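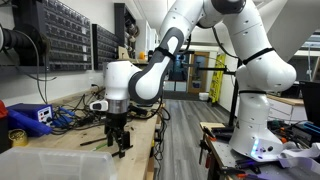 Most small shops that put in a robot arm do a risk assessment once, in the week the arm arrives, and never open it again. I think that is the weakest point in how we handle these machines, and the fix is cheap. The assessment should cover the bench as well as the arm. A gripper pointing straight down over a workbench, with its fingers open, is only as safe as whatever is underneath it and beside it. If a power supply, a marker and a tangle of cables share the bench, they are part of the robot's work area and belong in the paperwork. In most files I have read, they aren't mentioned.

I spent 11 years doing safety reviews for small manufacturers, the last of them at Trurnley, and I have read more of these files than I care to remember. The one from Hellach was typical. It ran to 605 lines in a spreadsheet. It had a good section on speed limits and a good section on stopping distance. The bench got 2 lines. One said "work surface" and the other said "keep clear."

"Keep clear" is not a rule anyone can follow in a working shop. People need tools, and they put them where their hands are. A useful rule says what may stay within reach of the arm, where cables have to run, and who checks before the power goes on. At Guluvus they wrote that down on a single page in March and taped it to the wall. Operators read it. I can't say the same for the spreadsheet.
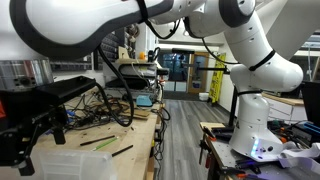

Pencils, wiring and stacked boards on the bench, with the arm mounted on the metal table.

The usual objection is that shared workspaces are the whole point of the newer arms, and that strict bench rules take us back to cages. I don't agree. A power and force limit protects a person from a hard push. It does very little about a cable that catches on a wrist joint and pulls something heavy off a table.

The second objection is cost. Miyazaki priced it out for one cell and came to 818 dollars, mostly cable trays and a shelf. The daily check takes less time than making coffee.

I would like to see insurers ask for a bench page the same way they ask for a fire plan. I would also like integrators to stop handing over an arm without one. Until then, shop owners can write their own. Start with the cables and redo the page whenever the bench changes.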